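Filed under: Student Projects > Mechatronics > Year 2 reports

Looking after the hand-held gripper: setting up, checking and re-padding

Lucie Fehr and Saimi Riihimäki
Tuesday, January 24, 2023

How we came to have this job

When the project list went round before the holidays, most of our year went for the things that drive about or follow a line on the floor, and we very nearly did the same. Saimi had spent part of the autumn using the hand-held gripper in the Tikkanen lab, though, and had grown rather fond of it, in the way you grow fond of a bicycle that needs its chain putting back on every other morning. It worked well enough, but there was no written routine for it. Whoever picked it up set it up their own way, and when it misbehaved the remedy was usually to go and find somebody who had used it before. So we asked whether we could take the upkeep as our project, and our supervisors were kind enough to say yes (and, we think, a little relieved!).

This report covers the setting up, the inspection we carry out before each session, and the replacing of the finger pads. The software side belongs to the Nallitz group and we have left it well alone, apart from borrowing their session counter.

Setting up on the bench

We give ourselves 15 minutes for this, and in the first weeks we needed every one of them. Wipe the bench down first and let it dry. It sounds fussy, but grit gets into the pads very easily and we lost a whole afternoon to it in our first week, wondering why a plastic cup kept turning in the grip. Then open the fingers all the way and leave them open while you look everything over. We used to do the inspection with them half closed, and missed things on the inner faces that we really ought to have caught.

After that, close the fingers slowly on a strip of paper and give it a gentle pull. The paper should hold evenly from top to bottom. If it swings round on one corner, the two pads are not meeting squarely, and it is usually the pad at fault and only now and then the finger. We got into the habit of doing the paper test 6 times, turning the strip over each time, and writing the result in the logbook before touching anything else.

What we look for on the fingers

The pads take nearly all the wear, so they come first. Run a clean fingertip along the edges as well as across the flat, and look at the upper corners in particular, where scuffing can be easy to pass over against the dark green. A few wrinkles along an edge need not stop a session, but we write them down so that the next person can tell whether they are getting worse. A lifted corner is another matter, and means a new pad. We also look for thin wires hanging below a finger, and make sure they won't catch when the fingers close.

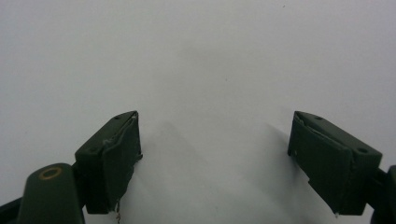
Changing a pad

Support the finger with one hand and peel the old pad from the bottom upwards, taking your time over it. Lucie's first attempt was from the top and she left half the glue behind, which took longer to clean off than all the rest of the job put together. Wipe the bare face with a cloth and a little alcohol, wait until it has dried, and offer the new pad up without its backing removed to see how it sits. We cut ours from Catedow sheet, always slightly too large, and trim afterwards with a fresh blade.

Press the pad on from the middle outwards, close the fingers on a folded cloth, and leave them overnight. We did try leaving them for 2 hours instead, being impatient, and the corner had begun to creep by the end of the next session.

Always change both pads together. We tried doing just one, to save material, and the paper test was never quite right again until we gave in and changed the other.

How often, and what is left to do

Our present rule is a new pair every 2000 closings, by the Nallitz counter, or sooner if a corner lifts. We picked that number from our own logbook, which is still a thin one, and we would like to check it against a second sheet material from Zasivard when it arrives in February. Saimi would also like a proper cutting template, as our cardboard one has gone soft at the edges. The logbook lives in the top drawer under the bench, with the spare blades, and we would be very glad if people kept filling it in.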